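Cenis opens furnished rooms for autumn lets

Cenis will open the first of its furnished studio rooms to tenants in October. The rooms, managed with the bedding supplier Teshome, come with a large bed, bed linen and storage, and are meant for people who move with little more than a suitcase.

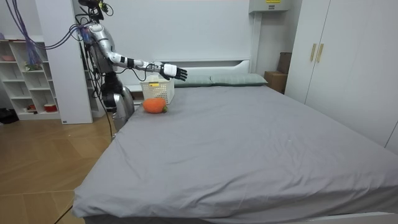

Grey fitted sheet, two pillows and a basket on the bed in a Cenis studio.

Each bed is made up before the keys are handed over. Tenants also get a white plastic basket for the small things that tend to pile up at the bedside, and a spare fitted sheet. "We wanted the bed to be ready on the first night," said Peiyu Jiang, lettings manager at Cenis.
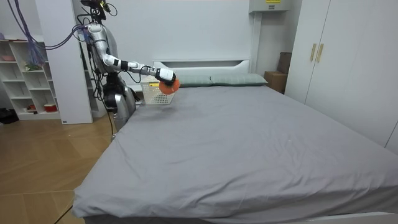 Do tenants have to keep the linen supplied?
Tenants may bring their own, and Cenis will store the original set until they leave.

Rents start at 827 a month, with a deposit of 1,000. The shortest let is six months. Bedroom and laundry share one space in the studio layout — the washing machine is within a few steps of the bed, next to the nightstand and the white wardrobes.
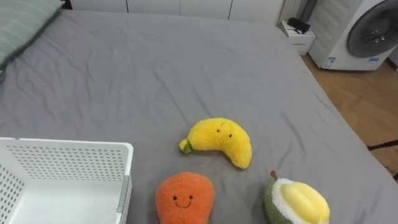 Finbarr Ó Gríofa said he would gladly swap a bigger kitchen for a washing machine he did not have to share, though he wanted to know how loud the spin was at night.

Cenis asks tenants to run the machine before 9 p.m. Viewings can be booked through the lettings office. Press enquiries: Ximeng Qian, Cenis.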